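Section 4: Installing the Juline Under-Sink Water Filter

4.1 Before You Start

The Juline filter connects to the cold water line only. Do not connect it to a hot line or to a well supply that has not been tested for bacteria. Operating pressure at the inlet must stay below the limit printed on the head label. If house pressure is not known, measure it at an outdoor faucet with a screw-on gauge before opening the carton.

Tools needed: adjustable wrench, Phillips screwdriver, tubing cutter, pencil, bucket, towel.

CAUTION: Shut off the cold water valve and open the faucet to release pressure before loosening any fitting.

4.2 Mounting the Head

1. Choose a spot on the cabinet side wall where the cartridge will hang straight down. Leave at least 2 inches of free space below the cartridge so that it can be lowered out of the head.
2. Hold the bracket against the wall and mark the two screw holes.
3. Drive the screws until the heads stand slightly proud of the wall. Hang the bracket, then tighten.
4. Slide the head into the bracket until the tab clicks. The arrow on the head must point toward the faucet.

Note: On cabinets with thin side walls, use the short screws from the small bag. The long screws can come through the other side.

4.3 Connecting the Tubing

5. Install the Hindex tee between the cold water valve and the faucet supply hose. Hand-tighten, then add a quarter turn with the wrench.
6. Cut the tubing square. An angled cut will leak at the push fitting.
7. Push the tubing into the inlet until it stops, then pull back gently to check that it is locked. Repeat at the outlet.
8. Keep all bends wide. Tubing that kinks must be cut back and replaced - do not straighten it and reuse it.

The supplied tubing is 18 inches long on the inlet side. If a longer run is required, order the Clandcombe extension kit. Do not join two short pieces with a coupling inside the cabinet.

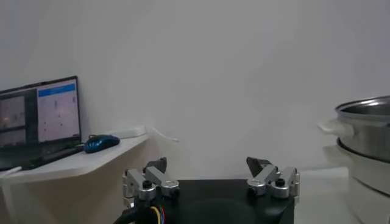

Can the filter be mounted on its side?
The cartridge must hang vertically. Air collects in a cartridge that lies flat, and part of the carbon is then bypassed.

4.4 Flushing

9. Fit the cartridge and turn it clockwise until the marks line up.
10. Open the cold water valve slowly, with the faucet open.
11. Run water to the drain until it is clear. Gray water at first is carbon dust and is harmless.
12. Close the faucet and check each fitting with a dry paper towel. Check again after one hour under pressure.

CAUTION: If a fitting drips, close the valve and release pressure before pushing the tubing in further.

4.5 Cartridge Life

The standard cartridge is rated for 300 gallons. The large cartridge, sold under the Talukder name, is rated for 3000 gallons and needs a taller cabinet. Replace either one sooner if flow drops or taste returns. Write the month of installation on the cartridge label with a permanent marker, for example "February."

After a vacation or any long period without use, run the faucet for two minutes before drinking. If the cabinet may freeze, close the valve, remove the cartridge and drain the head into a bucket. A cartridge that has been frozen must be thrown away, even if no crack is visible.

For replacement of the O-ring, see Section 6.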